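Werkstattbuch, Sonntag, September

Angefangen gegen 9 Uhr. Thema heute: Mikrofonierung der Akustikgitarre für die Oretti-Aufnahmen und danach, wenn Zeit bleibt, das Brummen auf dem zweiten Kanal.

Stand von letzter Woche: Die Gesangsspuren für vier der Lieder sind fertig. Die Gitarre klingt auf allen Aufnahmen zu dick, vor allem in den Strophen mit Fingerpicking. Beim Mischen habe ich immer wieder unten weggenommen, dann war der Bauch weg, aber auch der Ton. Also zurück an die Quelle.

Instrument ist die Molefe, kleine Korpusform, Fichtendecke. Saiten gestern Abend gewechselt, heute früh noch zweimal nachgestimmt. Die tiefe E-Saite sackt weiter ab, die anderen stehen.

Versuch 1: Kleinmembran auf den Übergang Hals/Korpus, Abstand 50 cm. Ausgewogen, etwas dünn in den Bässen, viel Raum mit drauf. Für das langsame Lied brauchbar, für die schnellen Nummern zu weit weg.

Versuch 2: dasselbe Mikrofon, halber Abstand. Deutlich direkter, Griffgeräusche auf den umsponnenen Saiten sehr laut. Ein leichtes Wegdrehen Richtung Griffbrett hilft, nimmt aber auch Anschlag weg. Notiert als Ausweichlösung.

Versuch 3: Großmembran hinter dem Steg, leicht von unten. Warm, fast ohne Griffgeräusche, dafür eine Überhöhung bei 200 Hz, genau das Problem von letzter Woche. Damit ist klar, woher der Bauch kam, denn so stand das Mikrofon bei den alten Aufnahmen.

Versuch 4: beide zusammen, Kleinmembran wie in Versuch 1, Großmembran am Steg um 3 dB leiser. Phase geprüft, beim ersten Anlauf war mono alles hohl. Großmembran eine Handbreit zurück, danach in Ordnung. Bisher das beste Ergebnis. Die Strophe vom dritten Lied dreimal durchgespielt und aufgenommen, der zweite Durchgang ist der ruhigste.

Hochpass am Vorverstärker (Tritport) auf 100 Hz probiert und wieder ausgeschaltet. Bei der kleinen Gitarre fehlt dann doch etwas unter dem Daumen. Falls nötig, kommt der Filter später im Mix.

Pause bis 13 Uhr.

Nachmittags das Brummen. Tritt nur auf Kanal 2 auf und nur, wenn der Kopfhörerverstärker am selben Verteiler hängt. Kabel getauscht, keine Änderung. Eingang am Pult getauscht, das Brummen wandert mit dem Kanal am Vorverstärker mit. Kopfhörerverstärker an eine andere Steckdose gelegt: deutlich leiser, aber noch da. Dann die DI-Box (Stisis) auf Ground Lift gestellt, Ruhe. Der Schalter stand wohl seit dem letzten Umbau falsch. Trotzdem den Verteiler bei Gelegenheit ersetzen, zwei Dosen haben Spiel.

Zum Raum: Die Decke, die wir hinter den Spielplatz gehängt haben, bleibt hängen. Ohne sie kommt von der Rückwand ein kurzes Flattern zurück, beim Klatschen gut zu hören, auf den leisen Picking-Stellen auch. Teppich unter dem Stuhl ebenfalls lassen. Den knarrenden Stuhl gegen den Hocker ohne Lehne getauscht. Wer die nächste Session vorbereitet, bitte wieder den Hocker nehmen.

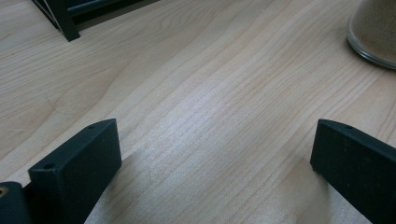

Tischplatte, helles Holz

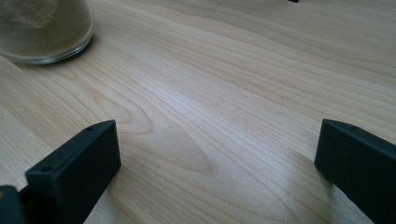 Einstellungen für die Fortsetzung: Gain Kanal 1 auf zwei Uhr, Kanal 2 auf zwölf Uhr, beide Pads aus. Mikrofonpositionen sind mit Klebeband am Boden markiert, gelb für die Kleinmembran, weiß für die Großmembran. Höhe der Stative nicht verändern, nur die Klemmen lösen, falls jemand durch muss.

Dateien liegen im Ordner Oretti, Unterordner Gitarre neu. Die alten Spuren habe ich nicht gelöscht, nur stummgeschaltet. Beim Vergleich bitte auf gleiche Lautstärke achten, die neuen sind mehr als zwei dB leiser und wirken sonst schlechter, als sie sind.

Offen:
– Lied zwei und fünf mit der neuen Aufstellung einspielen
– zweite Gitarre im Refrain ja oder nein, erst nach dem Rohmix entscheiden
– Batterien fürs Stimmgerät
– Verteiler
– beim vierten Lied klären, ob der Kapodaster im zweiten oder dritten Bund sitzt. Im Textblatt steht das eine, auf der Demoaufnahme hört man das andere. Die Gesangsspur passt zur Demo.

Schluss 17:30 Uhr. Sicherung auf die zweite Platte läuft noch.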